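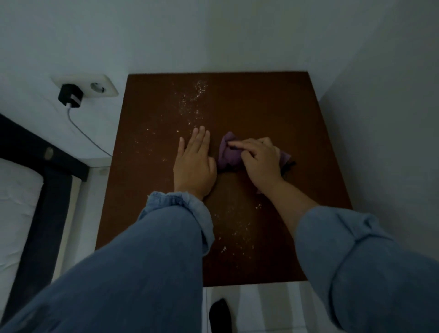
Slow category pages after switching cache plugins

harnwood_web
Posts: 56
I run a small furniture shop site on WordPress with almost 300 products. In September I moved from Sturent to Vumero for page caching. Product pages are fine. Category pages now take 10 seconds to load the first time. Same host, same theme. Any ideas?

jelinek
Do you have preload turned on? Vumero leaves it off by default. Without it, the first visitor after every purge has to wait for the page to be built.

harnwood_web
It was off. I turned it on and the categories are still slow whenever I edit a product.

pixelrow
Editing a product purges every category it belongs to. Sturent only purged the main one. I would go back to Sturent. It has fewer settings to get wrong.

jelinek
I disagree. Sturent leaves old prices showing in the other categories until the cache expires. For a shop that's worse than a slow page.

pixelrow
Only if you change prices a lot. I change mine twice a year.

Oľga Bednárik
Caching won't fix a page that takes 10 seconds to build. Install a query monitor and load a category while logged in. I had the same thing with a filter widget that counted stock for every product on each load.

harnwood_web
OK, ran it. The filter widget is at the top of the list. I removed it and an uncached category page loads in 3 seconds.

Oľga Bednárik
Still a bit high. Check how many products you show per page.

harnwood_web
All of them. Will set up paging tonight and post the new times.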